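Shared laundry room in Lotden reopens with front-loading washers

LOTDEN, July. Residents of the Arnodby apartment building in Lotden have had their ground-floor laundry room back since the start of the month. The room was closed for four weeks while the drain line was replaced and the old top-loading machines were taken out.

The new machines are front loaders rated for 8 kilograms of dry laundry. Property manager Zellerent, which runs the building, paid for the work out of its regular maintenance budget. Monthly fees will stay the same through the end of the year, the company said in a notice to tenants.

The change matters most to people who were used to loading from above. A front loader takes less water per cycle, but the door has to close against a rubber gasket, and anything caught between the two will let water onto the floor. Zellerent has asked residents to check the gasket before each load and to push items all the way into the drum before shutting the door.

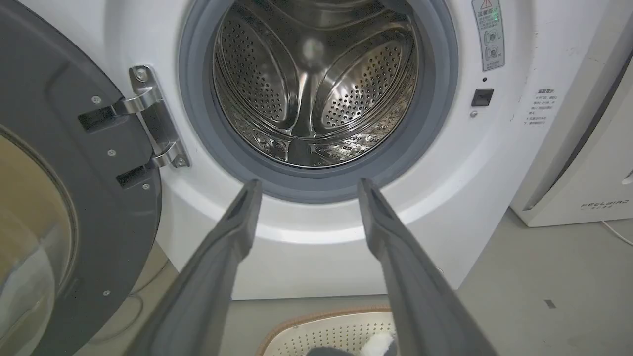
Babita Solanki, the building's maintenance lead, said most of the service calls in the first week were about doors that would not lock. In each case a sleeve or a strap had been left hanging over the lower lip of the opening. The cycle does not start until the latch engages, so no water was spilled.

"Fill it, then run a hand around the bottom of the rubber," Solanki said. "If you feel cloth, push it in. Then close the door."

The drum should be filled loosely, with a hand's width of space left at the top. Overloading keeps the lifters from turning the clothes over, and the detergent does not reach the middle of the load. Very small loads cause a different problem. A single heavy item, such as a bath mat, can throw the drum out of balance during the spin, and the machine will slow down and try again several times before it gives up.

The spin speed is set at 700 revolutions per minute on the standard program. Higher speeds are available, but Zellerent has locked them out between 10 p.m. and 7 a.m. to limit vibration in the apartments directly above.

Doors are to be left open after use. Closed drums hold moisture, and the old machines had a mildew problem that cleaning did not fix. Pushpa Rathore, who lives on the second floor and sits on the tenants' board, said the open-door rule had drawn complaints because the doors swing into the walkway. The board has asked for the folding table to be moved to the opposite wall. Zellerent has agreed to do this but has not given a date.

A second set of rules covers baskets. Under the old system, finished loads were often left on top of the machines or in a shared bin by the entrance, and items went missing or were mixed up. Residents are now asked to bring their own basket, set it on the floor in front of the machine while loading or unloading, and take it with them when they leave.

Perforated plastic is recommended for damp laundry. Solid-sided tubs collect water at the bottom and fabric baskets stay wet.
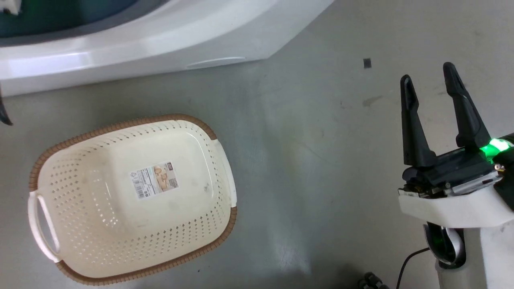 Baskets left in the room for more than 2 days will be moved to the storage closet next to the meter room, where they can be picked up during office hours. Residents should write their apartment number on the handle or the underside in permanent marker. Stickers are not accepted as labels, as they come off in humid rooms.

Detergent use has also changed. Front loaders need a low-sudsing product, and the recommended dose for a normal load is two tablespoons. Too much will leave residue in the gasket fold and can stop the cycle during the rinse. Fabric softener goes in the marked compartment of the drawer and should not be poured into the drum.

The supplier, Mahlangu, will inspect the machines every 4 months. The inspection covers the hinges, the latch, the inlet hoses and the drain filter. Cleaning the gasket and drawer falls to Zellerent's own staff and is done weekly.

Ga-eun Wi, a tenant who used a laundromat during the closure, said the new cycles run longer than the old ones but the clothes come out with less water in them. She would like to see a sign-up sheet for the evening hours, when there is usually a wait.

Zellerent said it will look at usage records in the fall before deciding on a booking system. Until then the room is first come, first served, and is open from 6 a.m. to midnight. Faults should be reported to the building office with the machine number and the code on the display.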